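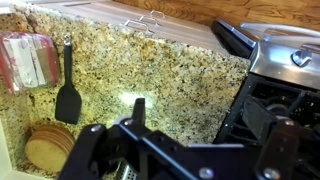

Speckled granite countertop, pale beige-gold with black and gray flecks.

How to get a seat at a sitcom taping

Quick version, typing this on my lunch. Works for Pemetti and most other multi-cam shows.

1. Get on the ticket list early. Hernumgate opens theirs in April, 9 am sharp. Gone fast. Refresh, dont walk away.

2. Ask for 4 tickets max. Bigger groups get bumped to the waitlist.

3. Print the confirmation. Phone screens are fine at some lots, not at Llewellyn.

4. Show up early. A ticket is not a seat!! They overbook every time. I was number 117 in line for Modham and only the first 100 got in. Drove home.

5. Eat first. Tapings run long, four hours easy, and you cant leave and come back in.

6. Bring a sweater. Solid color, no big logos.

7. Phones get bagged at the door. Wear a watch if you care what time it is.

Pilots are easier to get than returning shows, try those first. Same joke three or four times, laugh anyway. Minimum age is usually on teh ticket page, check before you bring kids.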